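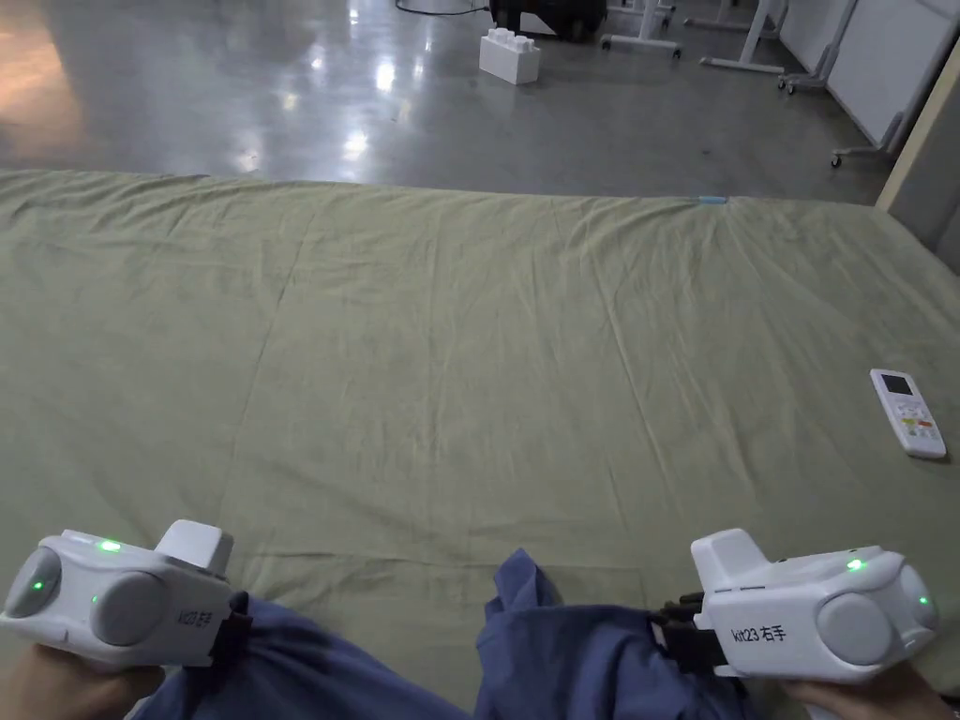 Search the help pages
Search
Clear

Flat sheets: frequently asked questions

Brulatska has sold bed linen in Lindport long enough to have been asked most things. These are the flat sheet questions. Pillowcases have a page of their own, and duvet covers have two.

Which way up does it go?

The wide hem goes at the head end, with the good side facing down if you use it as a top sheet and facing up if you sleep directly on it. On our plain dyed sheets both sides look the same, so please yourself. Mahsa Kiani on our returns desk would like it known that "I put it on sideways" is not a manufacturing fault.

How do I get it straight on my own?

Find the fold line down the middle and lay it along the middle of the mattress. Do the far edge first, then come back and pull towards you with both hands, well apart. Pulling from one corner gives you a long diagonal crease and a short temper. If you have to walk round the bed more than 3 times, take the sheet off and start again.

Can I mark the edge so I know where it goes?

Yes, and plenty of customers do. Low-tack tape is fine for a day or so. Put a strip near each end of the edge you can't easily reach, line those up, and forget about the rest until they're right. Peel the tape off slowly and always before washing. Tape that has been through a hot wash belongs to the sheet now. 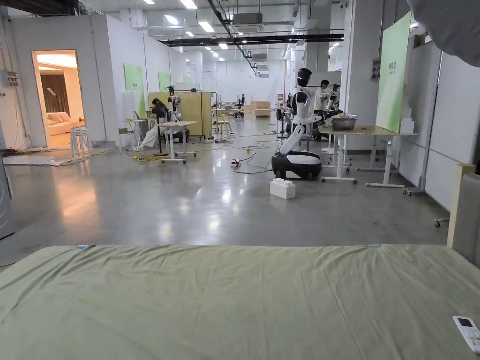

Green sheet with two strips of light-blue tape along the far edge. The creases are still to be dealt with, and the remote could do with a new home.

Why is it creased when it's brand new?

It has been folded in a packet, possibly since June. Wash it before you use it, shake it out while it's damp and hang it by the long side. We're told that some people iron their sheets. We have an iron in the shop and it is mainly used to hold the stockroom door.

Will the creases drop out on the bed?

The small ones, mostly, after a night or two. Deep fold lines need water. A plant sprayer and the flat of your hand will do a fair job – mist lightly, smooth outwards, and let it dry before anyone gets in.

What size do I need?

Measure the width of the mattress, add its depth twice, then add enough to tuck in on both sides. We suggest at least 10 inches a side for tucking. Measure the mattress itself, with the tape measure touching it. "It's a normal one" is the answer we get most often on the telephone and we have never been able to cut a sheet to it.

Do I have to do hospital corners?

No. They look smart and they stay put, but a plain tuck will see you through most nights. If you'd like to learn, Ognjen Ivanov shows people at the counter on request. He is thorough. Allow yourself some time on the parking meter.

The sheet keeps coming untucked. Is it faulty?

It's more likely too small, or you're a kicker. Check the size first. After that, try the Dervishi sheet straps, which clip on under the mattress and come in packs of 8. They are ugly and they work.

Does the green fade?

Slowly, if you wash it cool and inside out from direct sun. Quickly, if you leave it on the line all summer. Green sheets from different batches can also differ a little in shade, so buy the pair together if a mismatch is going to keep you awake.

What is the thread count?

Our Fukon range is 400. The everyday range is lower, cheaper and, in the opinion of most of the staff, nicer to sleep on in warm weather. We have been asked to stop telling customers this.

Can I return a sheet once it's been opened?

Opened, yes. Washed or slept on, no. It needn't be folded the way we folded it, as we can't do that twice either. Roughly square is fine. Bring the receipt, or a good memory of who served you.

Who do I ask if it isn't on this page?

Bujar Babić answers the post and most of the emails. Put the size of the mattress in your first message and he'll reply sooner, and in a better mood.

Page last checked Thursday, February 24, 2022

We use cookies to remember what is in your basket. Accept all / Manage choices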